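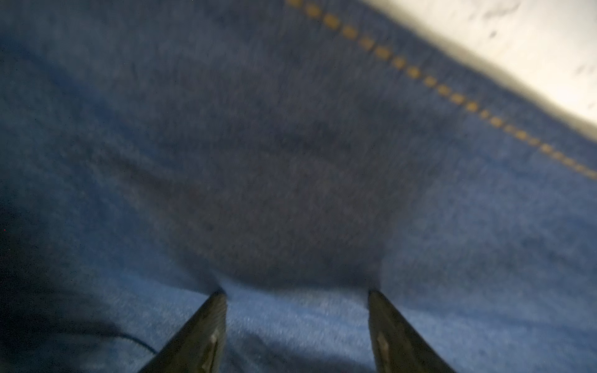 Blue fabric, close up

Kutthorpe Home Help Desk
Ticket 907 – Specks and fuzz on blue laundry, Hameck front loader
Opened: 23 September 2018
Status: Closed

Customer wrote:

Hello, and thank you in advance for reading all of this, I know I go on a bit. I have had my Hameck washer for a good while now and it has always been a dear old thing, but lately my blues come out covered in little specks. You find them all over the cloth, some light and some dark, and if you gather a bit of the fabric up and let it go again they stay just where they were. Shaking doesn't help much. A sticky roller gets some of them and then I find more by the time I've made a cup of tea.

It is worst on jeans and on anything soft and fuzzy. Whites seem fine, although I suppose pale fluff on a white pillowcase wouldn't bother anyone. I use the Plunulwood liquid, the unscented one, and I've been pouring to the top line on the cap. Normal cycle, warm. I did wash a set of gray bath towels for the first time this month and I wonder if that has something to do with it. They shed like a cat!

Things I have tried so far: an extra rinse (a little better), vinegar in the rinse drawer (no difference, and the kitchen smelled like a pickle jar), and wiping around the rubber door seal with a cloth, where I found a hairpin and quite a lot of gray mush.

Help desk wrote:

Good morning, and please don't worry about the length, it saves us asking twice. The gray mush is a very useful clue. Fluff from new towels collects in the seal and in the drain filter, and once the filter is packed the water goes out slowly and the fluff settles back on the clothes. Denim and fleecy fabrics hold on to it more than smooth cotton does.

Could you try the following, in this order, and let us know how you get on?

Turn the washer off at the wall and let any hot water cool down. Put a shallow tray and an old towel under the little door at the bottom right of the machine. Pull out the short hose if yours has one and let the water run into the tray, then push the plug back in. Unscrew the filter slowly, counterclockwise. Rinse it under the tap and feel inside the hole for anything left behind (hairpins like company). Screw it back until it stops, close the door, and run the washer empty on the hottest cycle with no detergent.

After that, wash one pair of jeans alone, inside out, on cold, with half the Plunulwood you normally use. Please leave the towels out of it for now.

Customer wrote:

Well! I did the filter this afternoon and I'm rather ashamed. There was a plug of gray felt in there, two buttons and what I think was once a bus ticket. The water took three trays to empty and I only got the floor wet once. I ran the hot cycle and there was more fluff on the glass at the end, so I wiped that off and ran a second one for good measure.

The jeans are better, though not perfect. The cloth feels cleaner and the rinse water looked clear through the door, but there is still a scattering of dark bits, and they're stubborn along the stitching. I went over one leg with my Kallio clothes brush and it did lift some of them. Should I be brushing before the wash or after? I've always done it after and I'm starting to think I have had that backward all these years.

Help desk wrote:

You've done the hard part, and a bus ticket isn't our record. For the brush, do both. Brush before the wash to take off whatever is sitting loose, with the jeans laid flat and the strokes going down the leg. Turn out the pockets and brush those too, as a forgotten tissue will undo all your good work. Then brush again once the denim is fully dry. On damp cloth the bristles tend to push lint further in.

Go gently over the topstitching and around the pocket edges. If the edge of a seam is a bit frayed, trim the long threads with small scissors and leave the short ones be, and please don't pull.

We'd also like you to check how full the drum is. You should be able to put your hand in flat on top of the load. Blues that are packed in tight just rub against each other and don't rinse well, and some of what looks like lint may be the fabric's own fuzz coming up.
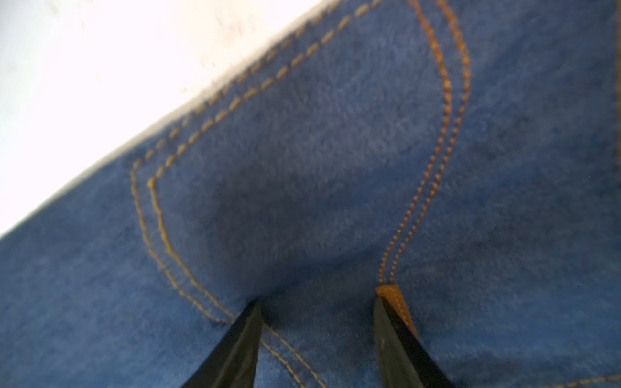

Can I put the jeans in the dryer with the gray towels if I keep it on low?

Please dry them separately until the towels stop shedding, which usually takes 5 washes or so of their own. If you're short of time, tumble the jeans alone for 15 minutes on low, empty the lint screen, and hang them up by the waistband to finish.

Customer wrote:

Final report from me. I waited 7 days so I could do a proper week's laundry before I wrote back. Filter checked again, only a pinch of fluff in it. Towels now have their own load. I'm down to half a cap of Plunulwood and everything smells just as clean. The jeans came out very nicely and the soft blue things are nearly there – there are still a few flecks in the nap, but I can live with those. Thank you for being so patient with me.

Help desk wrote:

We're so pleased. Closing this one as solved. Do give the filter another look at the end of October, and if the specks come back, reply to this ticket and it will open up again with all your notes in it.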